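In Defense of the Drawer Full of Cords
By Poonam Nautiyal
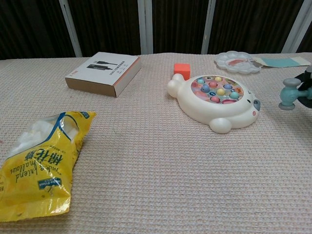 Why do we hang on to spare cables long after we've forgotten what they go to? I think it's because throwing one out feels like a small bet against our future selves, and most of us have lost that bet at least once.

I lost mine in September, when I finally let my sister talk me into emptying the big drawer in the hall. Out it all went, and I felt wonderful for nine days. Then my mother called to say her old Prinix photo scanner wouldn't turn on, and could I bring over that cord I used to have? I could not. I drove to the store in Olerberg (a lovely drive, I'll admit, with the orchards just turning) and paid more for one cord than I'd spent on lunch all week.

Now, I know the case for clearing out. My neighbors on Desthorpe Avenue are very good at it, and their houses are a pleasure to sit in. But I do wish we'd stop talking about a full drawer as if it were a moral failing. My grandfather kept string, jar lids and 50 kinds of screws, and people came from up and down the street to borrow from him — and stayed for coffee, too.

So keep a drawer, if you have the room for one. Put a bit of masking tape on each cord and write down what it belongs to while you still remember. Mine is filling up again, and my mother has already been over twice to look through it.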